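Ticket 583: Which rules apply when the arm is working against a bin wall?
Queue: Cell practice and safety
Opened by: Renu Solanki
Assigned to: Boonmee Chuensuk
Status: Closed, with one follow-up
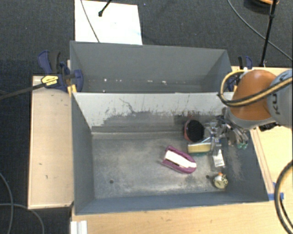 Renu Solanki, 9:10 AM
I'm taking over the bin picking cell from Perla Bañuelos this month and I have the old practice sheet from Flivthorpe plus the newer Escobedo one. They disagree in three places. I need to know which one I follow before I sign the cell sheet.

1. Corner picks. Flivthorpe says the gripper may go into a corner at normal speed if the path was taught by hand. Escobedo says reduced speed any time the fingers are below the rim.
2. Bin fixing. Flivthorpe accepts clamps. Escobedo says "fixed to the work surface" and gives no method.
3. Hose slack. Flivthorpe has nothing. Escobedo says the loop must stay clear of the rim through the whole path.

Also, yesterday we got a protective stop on a pick near the right wall. Log says force limit on the tool, no joint fault. Cleared it and carried on. It came back after lunch.

Boonmee Chuensuk, 9:42 AM
Use Escobedo. Flivthorpe was written for the old conveyor cell and should have been pulled from the shared folder. I'll pull it today.

On the stop: please don't clear and carry on a second time. The rule in both sheets is one restart, then look. Before I say anything else, can you send me
– the speed setting below the rim
– the payload value in the tool settings
– whether the bin position was checked after the last clamp change

Renu Solanki, 10:15 AM
Speed below rim was 30 percent. Payload value is the one Perla left, I haven't touched it. Bin position was not checked after the clamp change. I didn't know that was a step.

Perla Bañuelos, 10:31 AM
The position check is on page 3 of Escobedo, under setup, and it's easy to miss. I used to do it from memory, which is my fault for the handover. You jog the closed fingers to the two taught corners and compare to the saved points. If either is off by more than 3 mm you reteach the bin frame.

Payload value is right for that gripper. It was entered when the gripper was mounted and nothing has been added to it.

Renu Solanki, 11:20 AM
Did the check. Left corner fine. Right corner is off by 5 mm, toward the arm. So the path was putting the fingers closer to the wall than it should. Retaught the frame with the cell in manual, enabling switch held the whole time. Ran the corner pick 20 times at 30 percent with no stop.

Boonmee Chuensuk, 11:48 AM
Good. Is that 20 with objects in the bin or empty?

Renu Solanki, 11:55 AM
Objects in, mixed set. Sponge, the purple one, the clear package and the small stuff. I moved them toward the right side between runs so the corner would get used.

Boonmee Chuensuk, 12:30 PM
Fine. Answers to your three, so they're written down somewhere:

1. Reduced speed below the rim, always. Taught by hand makes no difference. 30 percent is the ceiling for this cell and you can go lower for corners.
2. Clamps are OK. Tape is not fixing. Tape can mark where something goes, but don't count on it to hold anything. Any time a clamp is loosened, even for a minute, the position check gets done again and initialed.
3. Hose. Walk the full path in manual at the slowest speed and watch the loop, not the fingers. If it touches the rim or a clamp handle at any point, change the routing before going to auto. Do this again whenever the pick area changes, which includes moving objects into a corner you haven't used before.

Renu Solanki, 1:25 PM
Walked the path for the hose. It clears the rim in the middle of the bin. In the back right corner it came down onto the clamp on that side. I turned the clamp so the handles face away and moved the hose tie one position up the arm. Walked it again, clear all the way. Did the position check again after turning the clamp, both corners inside the limit. Initialed.

Itzel Ocampo, 2:05 PM
Adding myself since I own the floor rules. Please also keep cables off the walking side when people are going in to reset objects. And hands only go in the bin with the arm stopped and the mode key out. The sheet says "arm stopped" and leaves out the key. I'm asking Rosine Brunet to fix the wording.

Rosine Brunet, 2:40 PM
Will do. The key wording goes in the next revision. I'd like to put the position check on page 1 as well, with a line for initials. Until then Renu can write it at the top of the cell sheet by hand.

Renu Solanki, 3:10 PM
Written at the top. Ran in auto for the rest of the session with no protective stops. OK to close from my side.

Boonmee Chuensuk, 3:22 PM
Closing. Follow-up goes to Rosine for the sheet revision. If the force stop comes back, reopen this one and attach the log – don't start a new ticket.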